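Okay, a few of you asked how the move out of the Wundby house is going, so settle in with your coffee, this is going to be a long thread. (1/?)

My aunt lived in that house for 37 years and she kept everything. I say that with love! She kept the warranty card for a toaster that left us sometime in the eighties. She kept the ribbon off every present, ironed flat.

We started in October with the kitchen, thinking it would be the easy room. It was not the easy room. It took two weekends and a whole evening on the phone with my cousins about who should have the soup pot.

What saved us was a rule I picked up from Geeta Dubey, which is that you sort by where a thing is going and leave what it is out of it. So there's a spot for the cousins, one for the thrift store in Skiltum, one for the hardware odds and ends, and one for "ask Mom."

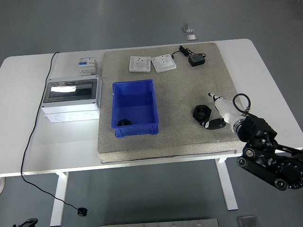

The "ask Mom" spot filled up first, of course. Mom drove down from Baltside for it and we got through maybe a third, what with her having to tell the story of each item from the beginning (and I wouldn't have missed a minute, I learned that my aunt once won a ham in a raffle and gave it to the mailman).

Then came the letters. If you've never done this for a relative, please leave paper until the end. You will sit down on the floor to read just one, and when you look up it's dark out and you've had crackers for dinner.

We did agree on a limit, one shoebox per person, and everything else gets scanned. I took mine up to the copy place on Pereyra Street and the bill for the scanning came to 20 dollars, and I'd have gladly paid double for the recipe cards alone. Her plum cake is on there! In pencil! With "less sugar" written over it in three different pens!

Some things that went faster than I expected: coats, lamps, all the Christmas stuff. Some things that went slower: buttons, sheet music, and one drawer of keys that fit no door any of us has ever met. The keys are still in my car if anybody wants them for a craft.

I'll admit I got a little short with my brother over the good tablecloths. I've apologized, he's apologized, and he has the tablecloths. I got the rolling pin, so I think we both feel we came out ahead.
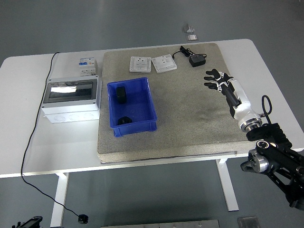 Radomir Bošković replied that his family did the shoebox rule too and he has regretted it ever since, and that I should rent a small storage unit for a year before letting any more paper go. I've been chewing on that all afternoon. A year of storage isn't cheap, but neither is wishing you had your aunt's handwriting back, so I'm going to call the cousins tonight and see who would split it with me.

Still to do: the attic, the piano, and the shed, which my uncle always kept padlocked and which may be where some of those keys come in. More when I've been up the ladder.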